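Home | Workshop | Kitchen | Tips

Keeping a small robot arm in good order

My arm stands on a table and I want it to stay accurate, so I follow a few habits. Ferenc Farkas from Gromville taught me the most of them.

Switch off the power before you touch the base. Check the mounting bolts every 50 hours, going crosswise, a little on each. Wipe the joint caps with a soft cloth and mild soap, never with solvent.

Turn each joint slowly by the jog buttons and listen. A dry, scratching sound means you should stop and look under the cap. After 3000 hours I change the grease.

Keep small things out of the reach of the elbow when you test. It swings wider than you think.

138 shares | 2 comments

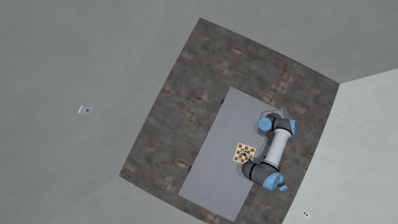 Simulated view: arm at the table corner, with the checkered board beside it.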